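Setting up the Plastley P2: part 2, SIM card, first charge and moving your old stuff over

Okay, so you've got the phone out of the wrapping and you've read part 1 (if you skipped it, go back for the bit about the screen film). I did all of this on my own Plastley last night and wrote it down as I went, so the order below is the order that worked for me.

Putting in the SIM

1. Turn the phone off. Hold the side key until the menu comes up, then tap Power off.

2. Find the tiny hole on the left edge. There are two holes on this phone! The one on the bottom is the microphone, so please don't poke that one.

3. Push the pin straight in until the tray pops up a little, then pull it the rest of the way with a fingernail.

4. Lay the SIM in slot 1 with the gold side down. Slot 2 takes a second SIM or a memory card, and you have to choose between them. I went with a 400 GB card and I'm happy with it.

5. Slide the tray back in until it's flush with the edge.

Note: my carrier is Clesterlow, and their SIM took a few minutes to wake up. If you're with them too, dial 442 to check that your line is active. Give it one restart before you call anyone.
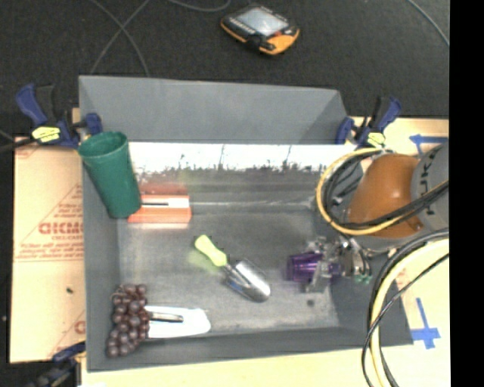

First charge

6. Plug in the charger that came with the phone. My old Aubert charger works too, but it's a lot slower.

7. Let it get to 100 percent before you start the big updates. The first one needs a good chunk of battery, and mine wouldn't even begin below half.

Caution: take the case off for this first charge. The phone gets pretty warm while it's charging and updating together, and the thick rubber cases hold all that heat in.

Moving your photos and contacts

8. On both phones, open Vilenberg Move. It's already on the Plastley, and you'll need to download it on the old one.

9. Tap Receive on the new phone and Send on the old one, then type in the code you see.

10. Check the boxes for what you want. I left out my old ringtones (all 111 of them, don't ask) and kept everything else.

11. Keep the two phones close together and leave the screens on. Photos go over in batches of 500, and the bar sits still for a bit between batches, so don't cancel it!

Note: text messages come over last. If they look out of order, close the messages app and open it again.

Fingerprint and face unlock are in part 3.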